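Smart Lock Maker Wavier Patches Flaw That Let Strangers Say Please

Wavier, the company that spent two years assuring customers that the metal key was a security risk, has released an emergency update for its Belay line of connected door locks. The update closes a hole that let anyone on the same wireless network open the door by asking.

Asking is only a slight simplification. According to a write-up posted Monday by the security firm Flilell, the lock would accept an unlock command from the phone app, check whether the command was properly formatted, and open. Whether the phone belonged to the homeowner, the neighbor or a guest from last Thanksgiving did not enter into it. Good manners were enough.

Flilell says it found the problem in an afternoon and then spent 14 days trying to find someone at Wavier to tell. The company's published security address bounced. Its support line suggested restarting the lock. A message sent through the sales form got a response within the hour, along with an offer of 18 percent off a second unit.

Wavier disputes parts of this account, though it has not said which parts. In a statement the company said it "takes the security of every entryway seriously" and that there was no evidence the flaw had been used to enter a home. Flilell pointed out in a follow-up that the Belay keeps its access log for seven days and then writes over it, and that the log does not record who opened the door. It records that the door was opened, which many homeowners were already in a position to notice.
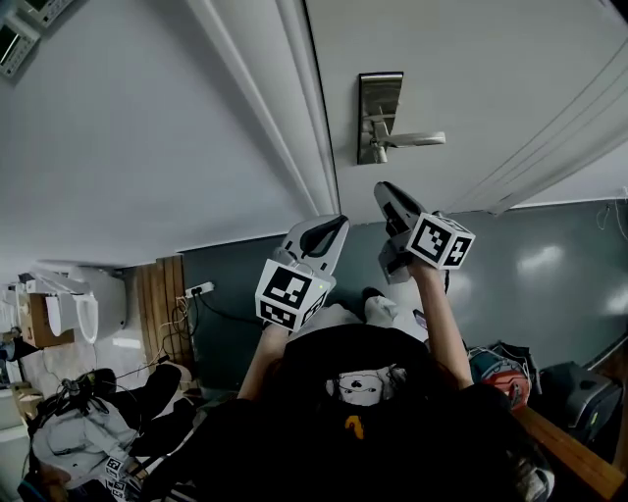
Lever-style handles are common on interior doors.

The bug lives in a piece of software called Grondadex, which handles the conversation between the lock and the phone. Wavier did not write it. The company licensed it from a supplier that also sells it to makers of garage openers, pet doors and at least one wine refrigerator. Flilell tested only the Belay, and says it has no idea whether the refrigerators are in danger. It has written to the supplier and is waiting to hear back, a process with which it now has some experience.

For owners, the fix arrives as version 7 of the lock's software. It is supposed to install itself overnight, provided the lock is connected to the internet, has more than half its battery left and has been set to accept automatic updates. That last setting is off by default. Wavier says it made that choice out of respect for customer preference.

Anyone who would like the update sooner can open the app, choose Settings, then Device, then Advanced, then About, and tap the version number until something happens. The lock will be out of service during the update, and the company recommends standing on whichever side of the door you would like to end up on. The backup keyhole still works. It is behind the small plate under the keypad, and the key came in the box, in the envelope that looks like a warranty card.

Wavier has not said how many of the locks are in use. Flilell, which went looking for them with a commercial scanning tool, counted 430 reachable from the open internet, a number it called low and also much higher than it should be. The rest are presumably sitting behind home routers, where an intruder would need the Wi-Fi password. Flilell's report notes that this is often written on the refrigerator.

The company says it is setting up a proper channel for researchers to report problems, with a monitored inbox and a promise to reply within three business days. It is also considering cash rewards, although the amount is still being discussed. For now, researchers who report a flaw in the Belay will receive a Belay.

Flilell has declined the offer. The firm's office, it said, has a deadbolt.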